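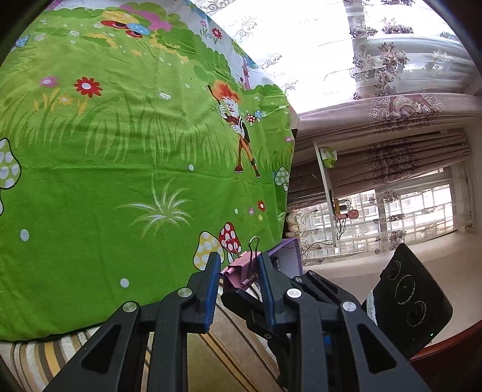
Figure 5.1 A green printed bedsheet. The picture was printed on the cloth, which is why it can show a meadow and a cartoon figure in several colors.

Chapter 5
Putting Color and Pattern on Cloth

In this chapter you will learn
How dye differs from pigment
How patterns are woven, dyed, or printed into cloth
Why some colors wash out and others stay
How to read a printed fabric before you buy or cut it

Key terms: dye, pigment, mordant, resist, repeat, registration, colorfast, ground

Most of the cloth in an ordinary house has been colored at least once. Towels, curtains, shirts, and bedding leave the loom or the knitting machine in a dull off-white known as greige. Everything the buyer notices first is added later. Chapter 4 followed fiber as far as finished greige cloth. This chapter picks it up at the door of the dye house.

There are two basic ways to color a textile. A dye dissolves, or nearly dissolves, in a liquid and moves into the fiber itself. A pigment does not dissolve. It is a fine powder that sits on the surface and has to be held there by a binder, much as paint is held to a wall. You can often tell the two apart by touch. A dyed area feels the same as the cloth next to it, while a heavy layer of pigment feels slightly stiff.

Color can go in at several stages. Loose fiber can be dyed before it is spun, yarn can be dyed before it is woven, and whole cloth can be dyed in one piece. Stripes and plaids are usually made from dyed yarn, so the pattern shows on both sides. Plain sheets are usually dyed in the piece. Pictures with curved outlines and many small areas of color are nearly always printed, and the back of the cloth is then paler than the front.

A mill town and its print works

The town of Hindstead grew up along a soft-water stream, and soft water is what a dyer wants. Hard water carries minerals that react with some dyes and leave a dull or blotchy result. Trygve Backlund opened a block-printing shop there with 3 long tables and a drying loft. His printers pressed carved wooden blocks onto the cloth by hand, one color at a time. A design in four colors needed four blocks, and each had to land in the same place as the one before it. This lining up is called registration. When it is off, a thin line of bare ground shows on one side of a shape and the colors overlap on the other.

Backlund's pattern books survive in the town library. They hold 705 swatches, most of them small flowers on a dark ground. Dark grounds were practical - they hid slips in registration, and they hid dirt.

Roller printing later replaced the blocks at Hindstead, and flat screens replaced the rollers. Sandamali Majumder, who ran the screen room at the Drenolbridge works downstream, kept a notebook of every fault she found in a finished run. Her notes are quoted in Section 5.3. She put most faults down to two causes: cloth that had not been washed well enough before printing, and paste that was too thin. Thin paste spreads along the yarns and blurs the edge of a shape.

The repeat

A printed pattern is a unit that comes around again at a fixed distance. That distance is the repeat. A small flower may repeat every few inches. A large picture may appear only once on a whole sheet, in which case it is called a placement print and the cloth must be cut to suit it. Anyone sewing with a large repeat needs extra fabric, and a beginner should measure the repeat before buying.

Will it stay?

A color that holds up to washing, light, and rubbing is called colorfast. No color is perfectly fast to all three. Some dyes will not hold to a fiber without help, and a mordant, usually a metal salt, is used to link the two. Others react with the fiber directly and need no mordant. Section 5.4 compares the main types.

Before you read on

Find one striped and one printed item at home. Look at the back of each and write down what you see. Then rub a dark part of each with a damp white cloth and note whether any color comes off. Keep your notes for the exercise at the end of Section 5.4.

5.1 Preparing the Cloth

Greige cloth contains wax, oil, and the starch used to strengthen the yarn on the loom. All of these keep dye out. The first step is therefore a wash, called scouring, in hot water with an alkali.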